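Building a Linked Dipole for Portable Operating

Posted 27/07/2023 in Antennas

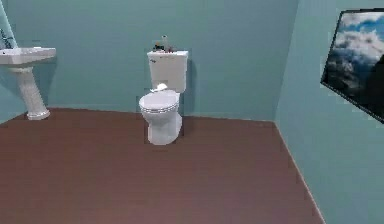
A reader commented under the last antenna post that a linked dipole is too much trouble in the field, because the mast has to come down for every band change, and asked why anyone would bother when a tuner does the same job from the chair.

It's a fair question. I carried a tuner for years. The linked dipole is lighter, it loses very little power, and there is nothing in it to set wrong. Lowering the center and moving two clips takes me less time than finding a clear frequency. If you change bands every few minutes, get something else. If you work one band until it dries up and then move, read on.

The version on this page covers 20, 30 and 40 meters. It hangs as an inverted V from one pole and is fed with coax.

What you need

Thin stranded insulated wire, enough for two legs of 34 feet each, plus a little to waste
A center piece with a BNC socket and a 1:1 balun or choke
Four small insulators for the links
Two end insulators
Four pairs of bullet connectors
Heat shrink, solder and light cord
Two tent pegs
30 feet of RG-174 or RG-316 coax
An antenna analyzer

My pole is the Kernedix 2211, which I bought used. Any fiberglass pole of similar height will do, but check how thick the top section is. The top of the 2211 is too thin to hold the center and the coax, so I leave the last two sections collapsed inside and tape the joint.

The analyzer is an old Niteo. If you don't own one, an SWR meter and low power will get you there with more walking back and forth.

Starting lengths

These are the lengths for one leg, measured from the center. Cut two of everything.

20 meters: 16 feet 7 inches, for 14.1 MHz
30 meters: 23 feet 1 inch, for 10.12 MHz
40 meters: 32 feet 11 inches, for 7.1 MHz

They come from the usual formula of 468 divided by the frequency in MHz, which gives the full length in feet, halved for each leg. Insulated wire usually comes out electrically longer than the formula says, so expect to trim. Add 6 inches to each section before you cut. Wire is cheap and splicing it is a nuisance.

If you only work the voice part of 40, use a higher figure than 7.1. The 30 meter band is narrow and has no voice segment in the US, so one setting covers all of it.

Making the links

1. Solder the first section of each leg to the center piece. Slide heat shrink over the joint and leave some slack, so that the pull is on the wire where it passes through the strain relief holes and the solder carries none of it.

2. Run the far end of the section through one hole of a link insulator and tie it off. Leave a tail of 3 inches.

3. Tie the next section to the other hole of the same insulator, again with a tail of 3 inches.

4. Do not fit the connectors yet. Tune the section first, then solder a bullet connector to each tail.

5. When the connectors are on, the two tails should meet in a loose loop under the insulator. If they are tight, the connectors will pull apart in wind.

I use male on the inner tail and female on the outer tail for all the links, and I mark the 20 meter links with red tape. From the ground they look much the same and I have opened the wrong pair more than once.

Tuning

Tune from the center outward, starting with 20 meters. This order matters. The 20 meter section is part of the 30 meter antenna, and both are part of the 40 meter antenna, so if you go back and shorten the inner section later you have to redo the rest.

Put the antenna up the way you will use it in the field. I tie the ends off with long cords so they sit well above head height, and keep the angle between the legs wide, 90 degrees or more. Stay away from metal fences, gutters and vehicles while you do it.

Find the frequency where the SWR is lowest. If it is too low, shorten both legs by the same amount. On 20 meters, an inch off each leg moves the dip up by about 70 kHz. On 40 the same inch moves it much less, so you can take off more at a time. Write every reading down next to the length. It makes the second antenna easier.

Once 20 is right, fit the connectors and check it again with the link open. Close the 20 meter link, tune 30, and then repeat for 40.

Don't chase a perfect 1:1. Anything below 1.5:1 across the part of the band you use is fine, and it will be different over different ground anyway. Mine read 1.2 in the yard and 1.6 at the Skallport picnic area, over wet sand, and I worked the same sort of distances from both.

Putting it up

Pick the pole position first, then walk the legs out in opposite directions. Peg the cords before you raise the pole, with plenty of slack, then lift the center and take the slack up at the pegs. The two legs act as guys in one direction only. On an open hilltop such as Mokoena, add a third cord at right angles to them or the pole will lean.

Bring the coax straight down the pole with two wraps of hook and loop tape. Let it drop to the ground before it turns toward the radio.

Changing bands

Lower the pole by collapsing the bottom sections until you can reach the links. For 20, open the inner pair. For 30, close the inner pair and open the outer. For 40, close them all. Check both sides before you raise it again. An SWR that is high on every band nearly always means one leg is linked and the other isn't.

Packing

Wind each leg separately in a figure eight on its own winder, starting from the center. I allow 10 minutes for this at the end of an activation, more in December with gloves on. Dry the connectors before they go back in the bag and put a dab of contact grease on them once a season.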